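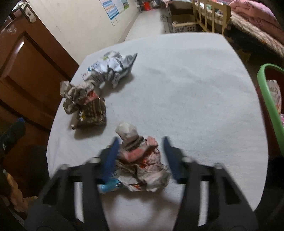

回攻码数从接球点算起，还是从球的落地点算起？

从接球点算起。球先落地再被拾起的，以回攻方球员首次控制住球的位置为准，落地点不参与计算。具体规则见“码数的计算”一节。

Drandcombe 回攻数据集

说明文件，随数据一同发布
版本 2，发布于 05/11/2024

概述

Drandcombe 是一份美式橄榄球特勤组数据，收录 Nalen 业余联赛常规赛中的开球回攻与弃踢回攻。每一行对应一次踢球及其后的回攻，共 3,531 行，来自 684 场比赛，每行有 18 个字段。数据以纯文本逗号分隔格式存放，编码为 UTF-8，首行为字段名。

数据只覆盖踢球方与回攻方之间完成球权转移的情形，以及回攻方主动放弃回攻的情形。射门得分尝试、附加分尝试和短开球不在其中。被封阻的弃踢也不在其中，即便封阻后球被回攻方捡起并向前推进。

季后赛没有收录。联赛的季后赛使用另一种记录表，表上缺少踢球点，补录的代价与可用性不成比例。

文件

returns.csv：主表，每行一次回攻。
games.csv：比赛表，每行一场，含主客队代码、场地类型和开赛时的风力等级。
teams.txt：球队代码与全称对照。
changes.txt：修改记录。

两张表以 game_id 连接。games.csv 中每个 game_id 唯一，returns.csv 中同一 game_id 通常出现多次。有少数比赛在主表里没有任何行，原因是该场全部踢球均出界或进入端区死球，且记录员未按触回登记。做左连接时会得到空行，请自行决定是否保留。

主表字段

record_id：记录编号，整数，全表唯一，版本之间保持不变。
game_id：比赛编号，字符串。
season：赛季，以开赛年份表示。赛季跨至次年的，仍取开赛年份。
week：常规赛周次。补赛沿用原定周次。
quarter：节次，1 至 4，加时记为 5。
clock：踢球时的剩余时间，格式为分:秒。
kick_type：K 为开球，P 为弃踢，S 为安全分之后的自由踢。
kick_spot：踢球点。
catch_spot：接球点，定义见下文。
end_spot：回攻结束点，即持球人被判停止前进的位置。
return_yards：回攻码数，整数，可为负。
hang_time：滞空时间，单位为秒，保留一位小数，可为空。
outcome：结果代码，见下文。
penalty_flag：该次回攻中是否有被接受的判罚，0 或 1。
penalty_yards：判罚码数，对回攻方有利为正，不利为负。
returner_code：回攻球员代码，同一赛季内稳定，跨赛季不保证一致。
source：来源，L 为现场记录，V 为录像补录。
note：备注，自由文本，多数为空。

位置的表示

三个位置字段使用同一坐标：回攻方防守的球门线为 0，踢球方防守的球门线为 100。回攻方端区内的位置为负数，最小为 -10。这种写法与现场记录表不同。记录表写的是“己方 25”“对方 40”一类的半场码线，转换时统一换算到回攻方视角。

加时赛和半场交换场地不影响坐标。需要还原为绝对方向的，可使用 games.csv 中的 toss 字段，但该字段缺失较多，不建议依赖。

码数的计算

return_yards 等于 end_spot 减去 catch_spot，先取整再相减。以下几种情形有单独规定。

球落地后拾起：catch_spot 取首次控制住球的位置。球在地面滚动期间回攻方球员有触碰但未控制的，触碰点不计，仅在 note 中写明 muff。

端区内接球后跑出：catch_spot 取负值，因此从端区深处跑出的回攻，码数会大于它在码线上的推进。比较不同球队的开球回攻时应注意这一点。

回攻中横传或后传：码数按整次回攻合计，记在首位接球者名下。后续持球人不单独记录，note 中写明 lateral。

掉球：end_spot 取掉球发生的位置，与其后由哪一方收回无关。回攻方收回并继续推进的距离不计入。

判罚：return_yards 为判罚执行前的码数。若判罚发生在回攻途中，且裁判从犯规地点执行，犯规地点之后的推进仍保留在 return_yards 中，调整量写入 penalty_yards。两者相加得到净码数。若整个档次重踢，则原踢球不收录，只收录重踢。

结果代码

R：正常回攻，在场内被停止。
O：持球人出界。
T：达阵。
F：掉球，由踢球方收回。
G：掉球，由回攻方收回。
C：安全接球。
B：触回，球在端区内成为死球。
D：弃踢后球在场内被踢球方按停或自行停住。

代码为 C、B、D 的行，return_yards 一律为 0。计算平均回攻码数时应先剔除这三类，否则结果会明显偏低。代码为 B 的行，end_spot 填写实际死球位置，下一档的开球位置不在本数据中。

B 与 D 两类的 returner_code 为空。C 类保留做出安全接球手势的球员代码。

采集方式

现场记录由各主队指派的记录员完成，使用联赛统一的纸质表格，赛后录入 Siriwan。Siriwan 是联赛使用的比赛登记程序，导出时每档进攻一行，特勤组档次以单独的类型标记。本数据集取其中的踢球行，再按上文规则换算。

录像补录针对两种比赛：纸质表格遗失的，以及表格上接球点大面积空缺的。补录由项目组完成，每场由一人录入、另一人复核。两人结果不一致时回看录像，仍无法确定的字段留空，并在 note 中写明 unresolved。

Cotutport 主场的录像机位偏低，球门区一侧的码线有遮挡。该场地补录的 catch_spot 误差较其他场地大，在 30 码线以内尤其明显。games.csv 的 venue 字段可用于筛选。

滞空时间只在有录像时测量，从脚触球算到球首次接触球员或地面。source 为 L 的行，hang_time 全部为空。不要用均值填补：有录像的比赛集中在少数几支球队，填补后会把这些球队的踢球特点带到全表。

版本差异

版本 2 做了下列修改。

安全分之后的自由踢从 K 中拆出，单列为 S。旧版本的开球统计若未排除这类踢球，数值会有变化。
returner_code 重新生成。旧代码与新代码之间没有对照表。
掉球分为 F 和 G，旧版本只有 F。
第一版中 clock 字段有一批写成剩余秒数，现已统一为分:秒。
12 月份进行的补赛原先按实际日期归入后面的周次，现改回原定周次。

record_id 没有变动，因此两个版本可以逐行比对。被删除的记录不再使用原编号。

已知问题

一、弃踢的 kick_spot 在现场记录中填的是争球线，在录像补录中填的是踢球手触球的位置，两者通常差十几码。版本 2 尚未统一。分析弃踢距离时请按 source 分开处理。

二、风力等级由主队自行填写，没有仪器读数，各队标准不同。同一场地不同赛季之间也可能换了填写人。

三、penalty_flag 只表示有被接受的判罚。被拒绝的和双方抵消的判罚不记录，因此不能用来统计犯规频率。

四、持球人在边线附近被擒抱并滑出界外时，R 与 O 的区分取决于记录员的判断。需要区分两者的研究应只使用录像补录的行，并接受样本缩小。

五、note 字段中英文混用，拼写不统一。上文列出的几个关键词已经校正，其余保持原样。

适用与不适用的用途

数据适合用于比较踢球类型、起始位置与回攻结果的关系，也可用于教练组安排特勤组练习时查找某一类情形。

不适合用于评价单个球员。表中没有场上其余球员的位置，也没有阻挡质量，同一名回攻手的码数很大程度上受掩护影响。returner_code 跨赛季不稳定，无法据此拼出球员的完整履历，请勿尝试与球队名单比对以还原身份。

也不适合直接推广到职业或大学比赛。联赛开球位置与触回后的开球位置由本联赛规则决定，中途还有调整，games.csv 的 rule_set 字段标明每场采用的规则。

读取时的注意事项

game_id 以零开头，部分电子表格软件会自动去掉前导零，导致两表无法连接。读取时应指定为文本类型。clock 字段在同类软件中可能被识别为一天中的时刻，处理方法相同。

空值一律为空字符串，没有使用 -1、99 或 NA。位置字段中的负数是有效值。

note 中含有逗号的内容已加双引号，换行符已替换为空格。

引用与许可

数据可自由用于非商业目的，转载须注明数据集名称和版本号。修改后再发布的，应更换名称，并在说明中列出改动过的字段。球队全称的使用权归各球队所有，对外发表图表时建议只使用代码。

勘误请提交 record_id、字段名、现值和建议值，附上依据。只有总数不符而没有具体行号的反馈，无法处理。已确认的勘误写入 changes.txt，随下一版本发布，不在当前文件中直接修改。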